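Search questions, topics or tags

Credit for a dual-language secondary program when transferring mid-year

Asked in November by Lingyun Jiang

Filed under: Schools and Enrollment > Private and religious schools > Transcripts

My son is in tenth grade at a private religious school in Brurcombe. The day is split: text study in the original language until early afternoon, then English, math, science and history. We are moving to Sasonberg in the winter break and he will enter the public high school there. The registrar has asked for a transcript showing instructional hours per course. His school issues a narrative report for the morning program and letter grades for the afternoon one. The morning report lists no hours and no credit value.

Two questions. First, can the morning program be entered as credit at all, or is it dropped? Second, does the half-year in the afternoon courses count, given that the school awards credit only in June? I have the school calendar and his daily schedule. I also have the syllabus for the science course, which has a lab component.

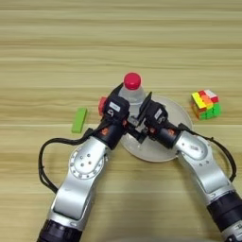 Lukian Pylypenko replied that the two halves of the day should be submitted as separate records. Send the afternoon courses as an ordinary transcript, with the grade to date and the hours completed to the withdrawal date. Ask the current school to mark them "in progress." Most receiving schools will place the student in the matching second-semester course and award the full credit in June if he passes.

For the morning program, the language portion is the part most likely to be accepted. Religious instruction as such is commonly entered as elective credit or left off, depending on district policy. Language study can be entered as world language if there is a placement test or a proficiency score. Have the teacher write a one-page course description with the texts used, how the work was assessed, and the weekly hours. Put it on letterhead and have the principal sign it.

Check the hours before you send anything. If the calendar shows 8 weeks of a course at 40 minutes a day, write it that way and let the registrar do the conversion. Do not convert it yourself.

Was this helpful? 223 people found this useful

Second answer

We did this from Tambunan two years ago. They took everything except the morning classes and my daughter got 2 elective credits later after we asked again. Get the lab hours in writing too, our school had them on a different sheet and it held up chemistry until Saturday school started. Call the registrar, email goes nowhere.

Third answer

Depends on the state. Ask for the written policy on nonpublic transfers.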